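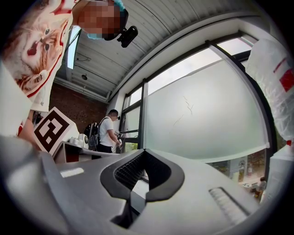 The Cat Shirt

Stories Poems Archive Submit Contact

Fiction > Short > The Cat Shirt

Late again. Gate, badge, hairnet, no, caps now, they changed it in July, everybody gets a light blue cap and a mask and you put them on before the second door or you go home. I put them on. The elastic on mine was already tired. Ran the last bit with one shoe untied.

The Huerta order was up on the board. 500 sets, out by four, truck from Tedex and the Tedex driver does not wait. Someone had underlined four so hard the marker had split.

And there was the cat.

Big orange face on a white t-shirt, red mouth wide open, one paw up. Red all around it like somebody had painted angry with a wide brush. It was leaning over the table, because the person inside it was leaning over the table, and from where I came in I got the cat first and the person second. It looked like it was shouting at the boxes. Hurry up, boxes.

"You're late," said the cat. Well.

"Bus," I said.

"Bus," she said, and slid me a stack of cards. Didn't look up. Cap, mask, a strip of nothing much in between. We'd worked the same table for three weeks and I could not have picked her out at a grocery store. I could have picked out her hands. Quick, a bit dry at the knuckles, never put a thing down twice.

So. The job. Lid off, tray in, small bag left, big bag right, card on top face up, lid on, turn, push. That's all it is. Lid, tray, small, big, card, lid. You can do it and think about your rent. You can do it and think about nothing, which I'm better at.

First hundred went fine. The light over us buzzed. It always buzzed, that long one, and the ceiling has those ribs in it and if you tip your head back to crack your neck you can follow one rib all the way down the room and forget which box you're on. I did that. Forgot which box I was on.

"Card," she said.

"I put the card."

"You put two."

I had put two. Took one out. The cat watched me do it with its round dark eyes.

I wanted to ask about the shirt. Where do you even get one. Was it a present, was it a joke, did she have a cat at home, an orange one, with a mouth like that. But there's a rythm, and if you talk you lose it, and it was already eleven something and the pile of flat boxes on my side hadn't gone down at all that I could tell.

Then the small bags ran out.

Not the bags on the table, the bags. All of them. I went to the shelf and there was the Otel carton with the right label and inside it was big bags. Under it another carton. Big bags. I stood there holding one like it might shrink.

"No small," I said.

"There's small."

"There's no small."

She came around the table. First time I'd seen her walk more than a step. She moved the top carton, moved the next, got down on her knees on the concrete and stuck her whole arm in behind the shelf, against the wall, the cat squashed flat and sideways and still yelling. Came out with dust up to the elbow and a carton that said Flokov on the side, which was wrong, Flokov is the other order, the one for next week.

"Same bag," she said.

"It's not on the sheet."

"Same bag, different carton. Feel it."

I felt it. It was a bag. I'd have sworn to anything by then.

Was it the same? I still think about that. I held one of each up to the light and they looked the same and I said okay and she'd already gone back and was slicing the tape. No one came to check. Someone should have probably. We did two hundred out of the Flokov carton and I kept waiting for a hand on my shoulder.

Lid, tray, small, big, card, lid.

Lunch I ate standing up. She didn't go anywhere, just pulled the stool over and sat with her back to the wall and her eyes closed. Mask still on. The cat went up and down a little with her breathing. I was going to say something then. I had it ready, I like your shirt, four words, not hard. Then the bell.

After lunch you go stupid. My thumbs hurt. The boxes started to look like they were all the same box coming round again, and I put a tray in upside down and she flipped it without a word, and a bit later she forgot a lid and I put it on without a word, and I thought, well that's us even.

Half past three. The stack on the pallet was up past my chin. She was counting under her breath now, I could see the mask moving.

"Three more," she said.

Three more. Lid tray small big card lid. Lid tray small big card lid. The last one I got the tray in and she did small, I did big, our hands crossed over the card and we both let go of it and it fell in the box face up all by itself.

Lid.

I could hear the truck backing, that beeping. Somebody yelled for the wrap and somebody else yelled that they had the wrap. We got out of the way and stood against the wall, and my shoe was still untied, I'd gone the whole day like that.

"I like your shirt," I said.

She looked down at it as though she had to check which one it was.

"It's my brother's," she said. "He wants it back."

Then they brought the next pallet in, and she went to find the tape.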